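Willgate gripper trial

The Willgate trial is a bench test that compares parallel-jaw grippers on a two-arm robot. It was set up at Morstead and first published in August 2024. The standard task uses toy-sized kitchen items and a steamer with yellow rims.

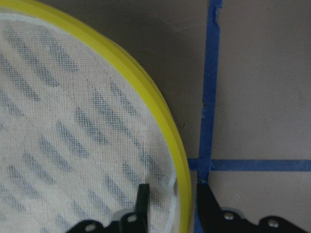
Wrist camera view with one finger on each side of the rim.

Rim grasps are scored apart from grasps of small items, such as those placed on a plate. Both arms carry the same gripper model – a rule meant to keep left and right results comparable.
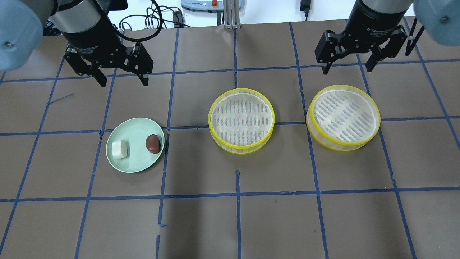 Scoring

A full run has 60 attempts, 10 for each grasp type. A grasp on the rim is logged with the arm that made it.
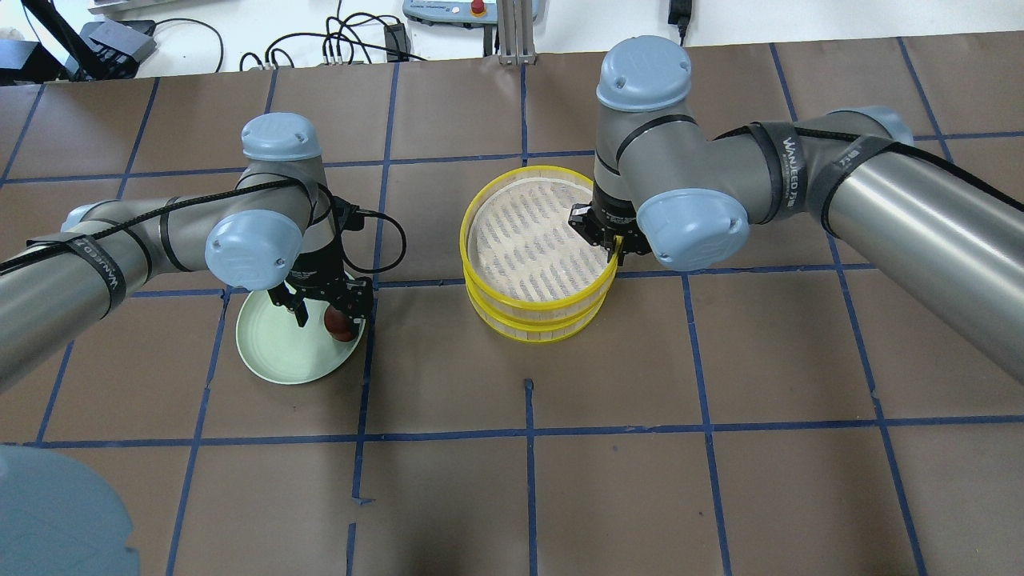
The right gripper on the steamer rim, with the left over the plate.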